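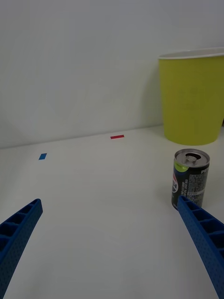
Abb. 3: Zwei blaue Greiffinger mit gerippter Innenseite, dahinter eine Getränkedose.

4.2 Abstellverhalten im Umfeld kleiner Lokale

Wer einmal einen Sommerabend lang vor einer Kneipe gesessen und den Radfahrenden beim Ankommen zugesehen hat, wird unsere Ausgangsfrage vermutlich schon kennen: Warum stehen die Räder so oft dort, wo gar kein Bügel vorgesehen ist? Für die Erhebung im August haben wir in Tristside und Kedbridge insgesamt 1120 Abstellvorgänge protokolliert, von denen nach Bereinigung der Doppelzählungen 950 in die Auswertung eingingen. Seyoum und Lumbantobing hatten in einer früheren Arbeit vorgeschlagen, jeden Standort mindestens 30 Minuten am Stück zu beobachten, und diesem Rat sind wir gern gefolgt — auch wenn es an manchen Abenden doch recht spät wurde.

Besonders gefreut hat uns, wie bereitwillig die Wirtsleute Auskunft gaben. Viele erzählten von Stammgästen, die ihr Rad seit Jahren an dieselbe Regenrinne lehnen und leicht verstimmt sind, wenn dort schon jemand steht. In den Protokollen haben wir solche Gewohnheitsplätze gesondert vermerkt, von den Spontanplätzen aber nur dann getrennt, wenn dieselbe Person an wenigstens drei Abenden wiederkam. Die Zuordnung der Lastenräder blieb dabei etwas mühsam, sodass wir sie im folgenden Abschnitt noch einmal für sich betrachten.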